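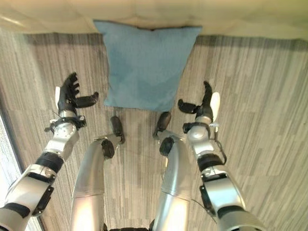

Photo: Remedios Dimaculangan

How to wash a throw pillow without wrecking it

Most advice on washing throw pillows was written by people who sell pillows, or detergent, or both. I've followed a lot of it and ended up with lumps. What follows is what I do now, and you should be suspicious of it too, at least until you've tried it on a pillow you don't care much about.

Start by finding out what you own. Look for a zipper, usually along the bottom seam. If there is one, take the cover off and wash it by itself. The insert almost never needs washing as often as the packaging claims. Mine get done once a year, in November, when the windows are shut and the heat comes on and I start to notice the smell.

If there's no zipper, read the tag. "Spot clean only" sometimes means the filling can't take water and sometimes means the maker didn't want to pay for testing. You can't tell which from the tag. Feel the filling through the fabric. Polyester springs back and is usually fine in the machine. Foam in one solid block should stay out of it. Anything that crunches or shifts like gravel is probably buckwheat or beads, so leave it dry and wipe the outside with a damp cloth.

Check the color before you do anything else. Wet a white rag, press it on a back corner for a minute, and look. Blues and reds are the ones that have let me down. If color comes off, hand wash in cold water or live with the stain.

For the machine:

Wash two at a time so the drum stays balanced. One pillow alone will bang around and flatten on one side.

Use cold water and the gentle cycle, at 30 degrees Celsius if your machine shows numbers.

Put in half the detergent you think you need. The Tivow bottle I was given has a fill line that would do a load of horse blankets. Extra soap stays in the filling and goes stiff.

Run a second rinse. I thought this was a waste until I squeezed a "clean" pillow over the tub and got suds.

Drying is where it goes wrong. Low heat, for around 90 minutes, and stop every 20 to pull the pillow out and break up the clumps with your fingers. People swear by tennis balls. I've dried pillows with them and without them and the main difference I found was the noise. Dryer sheets I'd skip, as they leave a film on fuzzy fabric.

When you think it's dry, it isn't. The outside fools you. Push your fist into the middle and hold it there. If it feels cool, it's still damp, and a damp pillow put back on the couch will smell worse than the one you started with. Give it another round, or stand it on its edge over a rack overnight.

A word on fabric refresher sprays. The laundromat in Didville sells one by the register and I bought it. The pillow smelled of the spray for two days, then smelled like itself again. Baking soda, left on for an hour and vacuumed off, did slightly better for a lot less money. I wouldn't call either of them cleaning.

If the filling is still flat after all this, washing won't bring it back. Buy a new insert one size up from the cover and keep the cover.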